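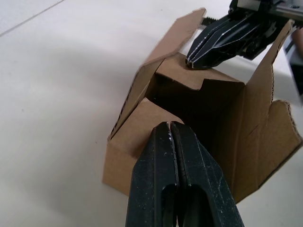

*Two grippers at the open box, view from the wrist camera.*

I promised to write down what I think of the two sets of fingers, so I do it now while I still remember the details.

The first set is the long parallel one we bought from Ponditz. After 271 closings the tips already have scratches, but the grip is the same as on the first day. They close flat against each other, and for a thin cardboard flap this is what I want. The second set is the Kinyua, with angular fingers. It is lighter and it cost me 296 dollars with shipping. Bakari Laizer likes it more than I do. He says the shape helps to get behind a flap that is standing up, and I must agree with him there. On a flap that lies flat I lose it too often.

The wrist camera was a bigger surprise for me. I had it first on a fixed stand, and I could never judge the last centimetre before contact. On the wrist I can see the fingertips all the time - but the fingers also hide a good part of the box, so I still keep the old stand for the wide view.

One problem is not solved. When both arms come near the same box, the controller slows down and one arm waits for the other. Stella Kashindye thinks it is my speed limit setting. I changed it 6 times and saw no difference, so maybe she is wrong, or maybe I changed the wrong value.

Next I want to try softer pads on the Ponditz fingers. If somebody has glued rubber on such fingers, please write to me which glue you used.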